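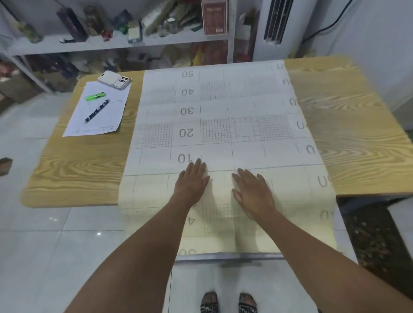 Planning the equipment for a small pattern-cutting cell

Group project report, second-year Automation Engineering
Jeanie Haldane, Jenő Dudás, Sorcha Cowie
Supervisor: Henk Segers

1. Background

Stindcombe is a small workshop that makes aprons, bags and covers to order. Patterns are laid out on grid paper and cut by hand. The owner, Kazimiera Lis, asked the department whether part of this work could be automated without spending more than she could earn back in two years. Our task was to write an equipment plan and a budget. We were not asked to build anything.

Paper patterns come first in every order. Somebody pulls a length off the roll, smooths it out over the table, draws the pieces and cuts them. Fabric cutting follows later and is outside this report.

2. What has to be done

We spent two mornings at the workshop in November and timed the steps. Laying out the paper was the step we had thought least about beforehand. The paper comes off the roll with a curl and has to be held flat before anyone can draw on it. With a long sheet, part of it hangs over the edge of the table and pulls on the rest. A person deals with this by pressing with both hands and shifting them along. A single arm with a suction cup would hold one spot and let the rest lift.

The mean time for laying out and flattening one sheet was 115 seconds over the sheets we timed. Drawing took longer but varied so much between orders that we do not give a mean for it.

3. Options considered

Option A: two small arms over the existing table. This is closest to how the work is done now. The cost is high, both arms need guarding, and the software would have to cope with paper that creases. We could not find a supplier willing to quote for the software at a fixed price.

Option B: a flatbed plotter with a vacuum bed. The bed holds the paper and the plotter draws and cuts. This removes the flattening problem almost completely. The bed takes up more floor than the present table and the shelving would have to move.

Option C: a roll holder with a tension bar, fitted to the present table, and a row of clamps along each long side. Nothing is powered. Drawing stays manual.

4. Costs

Prices are in pounds and leave out VAT. We asked two suppliers, Drinero and Miettinen, for quotes. Drinero quoted for the arms only. Miettinen quoted for the plotter and for the roll holder.

For Option C the roll holder and tension bar come to 577 and the clamps to 200. Fitting can be done by the workshop. The total is 777, and we suggest setting aside 800 so that there is a little left for screws and brackets.

For Option B the quote was valid for one month only and Miettinen asked us not to print it. It was well above what Ms Lis had in mind, though she did not rule it out for later. Option A was the dearest before any software was added.

We also looked at second-hand plotters. There were a few for sale but none came with a working pump, and a replacement pump is a large part of the price. Sorcha phoned two sellers and got no answer about service history.

5. Recommendation

We recommend Option C now. The floor plan in Appendix 2 shows how a plotter could go in later along the same wall. The air supply and a separate power socket should be checked by an electrician before any order for Option B is placed.

If Option B is bought, the roll holder can be moved to the end of the plotter bed. Miettinen confirmed the shaft size by email.

6. Things we would do differently

We should have measured the table on the first visit. We went back for this and lost half a day. Our first budget had no line for delivery, and Mr Segers pointed this out in the interim review. We also timed only one worker, so the mean in section 2 may not hold for other people.

7. Division of work

Jeanie: site visits, timing, sections 1 and 2. Jenő: supplier contact and costs. Sorcha: floor plan, second-hand search, editing.

Appendix 1: timing sheets
Appendix 2: floor plan
Appendix 3: quote for Option C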